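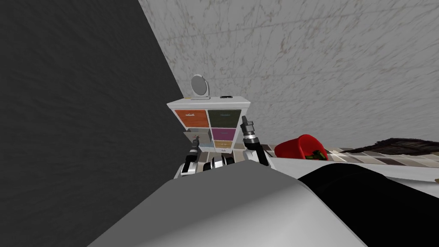

Milk paint is the friendliest paint I know, and if you've only ever used the stuff from a can you are in for such a treat. It comes as a powder, you mix it with water, and you make as much as you need for the afternoon. Small batches are where it really shines. A chest like the one with the orange, olive green, purple and tan drawer fronts in a white frame is exactly the sort of project I'd pick for a first go, since every drawer is its own little canvas and you can mix one cup of color at a time. My own first piece was a spice cabinet I bought at the Prasow flea market, and I still grin every time I open it.

What you need

Milk paint powder (I used Tultura, which grinds very fine)
Warm water, not hot
A jar with a tight lid for each color
A coffee filter or an old stocking for straining
A soft brush, one and a half or two inches wide
Sandpaper, 120 and 220 grit
Bonding agent, if there is old varnish on the wood
Hemp oil or a clear wax for the finish

Getting the wood ready

Take the drawers out and number them on the back in pencil. Do it even if they look identical! Old drawers have worn themselves to their own slots over the years, and mine stuck horribly when I swapped two of them. Unscrew the knobs and drop them in a labeled bag.

Bare wood only needs a light pass with the 120 and a wipe with a damp cloth. Varnished wood is fussier. Scuff it until the shine is gone, then stir bonding agent into your first coat, following the maker's proportions. If you like the chippy, flaky look you can skip the bonding agent and let the paint do what it wants (it will!).

Mixing

Start with equal parts powder and water by volume. Put the water in first, add the powder, close the lid and shake for a full minute. Then walk away for 10 minutes and let the pigment soak. It will look lumpy and a bit hopeless when you come back, so shake it again and strain it into a clean jar. You're after something like light cream.

Lama Daher, who taught the class where I learned all this, mixes hers thinner than I do and puts on an extra coat. Her drawers come out smoother than mine. I'm too impatient.

Stir every few minutes while you work. The pigment sinks, and your last drawer will be darker than your first if you forget.

Painting

Brush along the grain in long strokes and don't fuss over the streaks in the first coat. It dries chalky and pale, and the second coat pulls it all together. Leave the sides of the drawers bare, as even a thin layer can make them bind. Between coats, rub lightly with 220 and dust off.

For the frame I used two coats of white over pine, plus a third near the knots, which kept bleeding yellow. A swipe of shellac before painting would have saved me that.

Finishing

Oil deepens the color a lot, and this is my favorite part, when a flat dusty green suddenly wakes up. Wipe it on thin, wait, and buff off whatever hasn't soaked in. Lay oily rags out flat outdoors to dry before you throw them away, because a balled-up rag can heat up and catch fire. Give the piece a few weeks before you set anything wet on it.

Leftover paint keeps for a day in the fridge, maybe two. Sniff it. If it smells like old cheese, out it goes.

Hiba Dabbas asked in June whether you can paint over milk paint later with regular latex. Yes, if it hasn't been waxed. Waxed pieces need a good scrub with mineral spirits and a coat of primer first.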